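Ticket: Fridge and air con, Porholm workshop
Opened by: Kanini Shirima
Date: 2024-08-29
Status: Open

The fridge has tripped the wall socket 3 times since the Vamora engineer serviced it. The top door also won't stay shut.

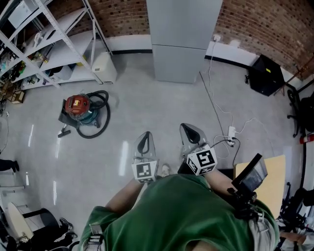 Fridge against the brick wall, outlet to the right.

Reply from Souad El Khatib:
Please plug the fridge straight into the wall with nothing else on that socket, and leave it for 2 hours.

Kanini Shirima:
Done, no trip so far. Door still the same. Second fault, same room: the air con rattles on setting 4.

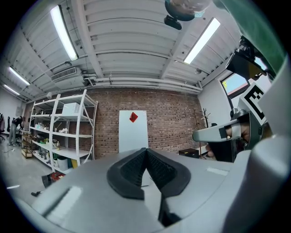 It stops if I drop it to 2. The filter was last cleaned in March.

Souad El Khatib:
Door seal ordered from Ekevance. Keep the air con on 2 until I visit.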